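**Estbridge Residents' Food Co-op – monthly meeting, Sun 17 September**

Present: eight members, plus one person who had come for the choir and stayed until the biscuits ran out.

**1. Minutes of the last meeting**

Approved, after the word "shouting" was changed to "discussion" in two places.

**2. Money**

The account stands at $3,042. Of this, $850 is already promised to Zervas for the repair of the walk-in cooler, which has been promised to us in turn every month from May. It was asked whether we might hold back payment until the cooler is cold. Agreed.

**3. Shop floor**

Members reported that the aisle by the produce stand gets tight on Saturday mornings, when two people with baskets meet and both are too polite to move. A one-way system was proposed. It was pointed out that we tried this before and that people obeyed it only when leaving.

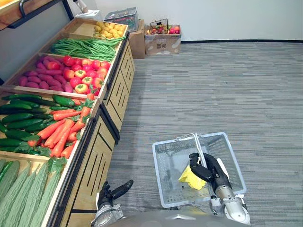 The proposal was put to a vote and lost, four to three, with one member abstaining on the grounds that she shops on Tuesdays. Tape already bought for the arrows will go in the cupboard with the tape from last time.

**4. Supplier**

Motari have written to say that delivery will move to 6 a.m. The letter describes this as an improvement. Discussion followed on who has a key, who has a car, and who is awake. These were found to be different people. The secretary will ask Motari for 7:30 and expects to be offered 6:15.

**5. Pricing of fruit and vegetables**

A long item. One side wants everything sold by weight. The other wants lemons and mangoes sold singly, as customers can then work out the cost without queuing for the scale. The scale was defended at some length by the member who chose it.
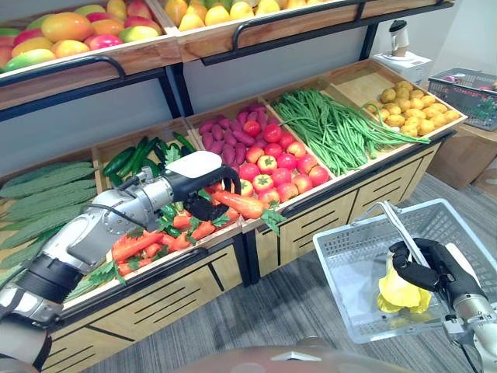
Agreed to sell lemons singly for a trial month and leave the rest by weight. Mangoes were deferred – feelings were running high and the hall was booked after us.

**6. Ordering software**

The free trial of Plostum has ended. Three members liked it, two could not log in, and the others had not known we had it. We will go back to the clipboard. Whoever has the clipboard is asked to return it.

**7. Any other business**

- The door still sticks. Lift, then push.
- The sign reading "Back in 5 minutes" is to be taken down when the person is back.
- A recipe board was suggested for customers unsure what to do with bitter gourd. Two members offered recipes and each has doubts about the other's. Both will go up.

**Next meeting:** same hall, after the choir. Please bring your own mug.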